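**Progress report to Andico – community room refit, Vosia Street**
Prepared by Folasade Idahosa, 16/09/2021

Work since the last report has mostly been on the floor. The old carpet is out, the subfloor has been levelled and the new planks are down across the main room. Omid Tehrani's crew finished the last rows on the hallway side and came back once to redo a short section near the kitchen door, where two boards had lifted. There was no charge for the return visit.

The colour took longer to settle than it should have. The centre's users were shown three samples and the mixed grey-brown was the clear favourite. It hides dust better than the plain oak we had budgeted for, and the price difference came to $200 in our favour.

Furniture is coming back in gradually. The wheeled office chairs went in first so that the front desk could reopen. We are watching for marks from the casters and will buy mats if we see any.

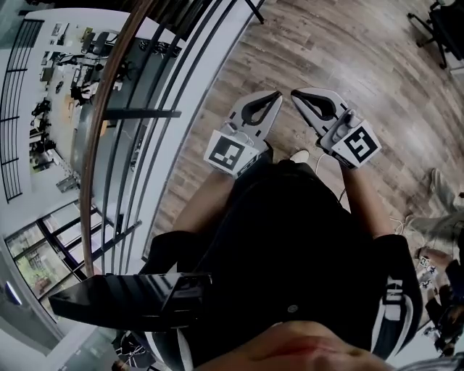
*Main room: the new planks, with one of the office chairs back in.*

Spending on the floor to date is $1,681, against an allowance of $2,000 for this stage. That covers underlay, trims and disposal of the carpet. The planks themselves were paid for under the first instalment and are not counted again here. Receipts are with Ningsih Nugroho, who can send copies on request.

Still to do:

- skirting boards on the long wall (cut, not yet painted)
- threshold strip between the main room and the kitchen
- 36 stacking chairs to come back from storage at Bittencourt
- felt pads for the table legs

The threshold strip is the only item running late. The supplier sent the wrong profile and the replacement has no firm delivery date – we have taped the join for now and put up a sign. Wahyudi Latuheru is checking it each morning before the room opens.

We would like to move the unspent $319 from this stage to painting, where the quote came in higher than expected. Please let us know if that needs a formal variation. The painting should be finished by December, and our next report will cover it along with the storage cupboards.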